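Felton Center Reports Early Results on Sorting Chores

Saturday, June 20, 2020

FELTON - The Dernell Institute for Applied Automation has released the first report from its Everyday Tasks project, which asks how close machines are to handling the small jobs that fill the day in homes, stockrooms and shops. The report finds that a robot arm can now move many common items from one container to another under steady conditions, but that the work remains slow and needs a person close by.

The project began in the Institute's Felton building with tasks chosen from lists supplied by local households and by Szilágyi, the hardware and housewares store on the north side of town. Putting things back where they belong ranked high on both lists. Project staff settled on tabletop sorting as the first area of study and have since recorded 34 sessions.

Sorting sessions are held on a gray table with two woven baskets, one yellow and one brown. Items are mixed on purpose. A toy carrot with its leaves, a toy bread roll, a foam cube, a small panda figurine, a can and a roll of packing tape have little in common in weight, shape or feel, and the same could be said of most kitchen drawers or returns bins.

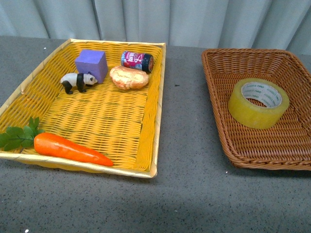

What the Machine Was Asked to Do

Each session is built from single moves. An item is named, the arm picks it up, carries it across and sets it down in the place requested. A move counts as complete only if the item ends up in the correct container and everything else stays where it was.

The second condition proved to be the harder one. In early sessions, the arm often reached the right item and disturbed a neighbor along the way. Light objects standing upright were knocked over most often. Staff responded by changing the path the arm takes as it comes down and as it lifts away, and the report states that disturbances fell in the later sessions. It does not claim that the problem has been solved.

Packing tape received a section of its own in the report. Retail staff handle it all day, and it is found in most homes. Its shape gives a two-finger gripper a choice: the fingers can close across the full width of the roll, or one finger can go into the center hole while the other presses on the outer rim. The second method calls for a smaller opening and was adopted for large rolls. It also places greater demands on aim, as a finger that comes down on the wound tape will push the roll away or tip it.

Rolls held in this manner tend to hang at an angle. The report recommends that the arm lower them fully before the fingers open, so that they do not land on edge.
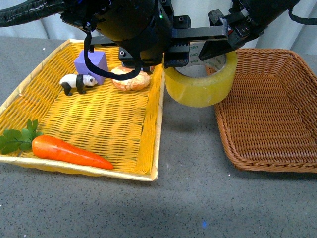

Findings for Stores and Homes

The report draws a clear line between the two settings. Shop-floor work is described as the nearer prospect. Stock comes in known sizes, bins can be kept in fixed positions, and a store can set aside a counter where the machine works undisturbed. Szilágyi has agreed to host a trial of 4 weeks in its returns area, where items brought back by customers are sorted before reshelving. Store employees will continue to inspect all goods, and the machine will not operate in areas open to the public.

Homes are expected to take longer. Containers move from day to day, lighting changes, and the objects left on a table are seldom the ones a machine has handled before. Soft items such as clothing and towels were left out of the present study. So were dishes, glassware and anything containing liquid. The Institute advises readers against taking results from a tidy table as a forecast for a family kitchen.

Speed is a further limit. Across the sessions reviewed, a person doing the same sorting finished well ahead of the machine every time. The report notes that this may matter less for chores that can be left to run overnight, provided that the equipment can be trusted to stop safely when a grip fails. At present, Institute rules require 2 staff members in the room whenever the arm is powered.

Small cameras fitted near the gripper were judged to be of real value. A view from above the table is enough to tell which basket is which, but it can be blocked by the arm itself at the moment of contact. A close view shows where each finger sits in relation to the item.
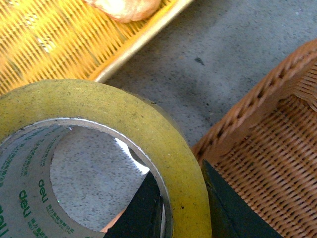 The next stage of work will take up items stored inside one another, such as nested bowls and boxes with loose lids. Skelutitz, the Institute's partner on gripper design, will supply a set of softer fingertips for comparison with the hard ones in current use. Testing of the new parts is scheduled to start after the store trial has closed, and the same list of household items will be kept so that results can be compared.

Printed copies of the report are available at the front desk of the Felton building during regular hours. Stores in the area that wish to be considered for later trials may submit a written request to the project office, with a short account of the task proposed and the space available. Requests from private households are not being accepted at this time.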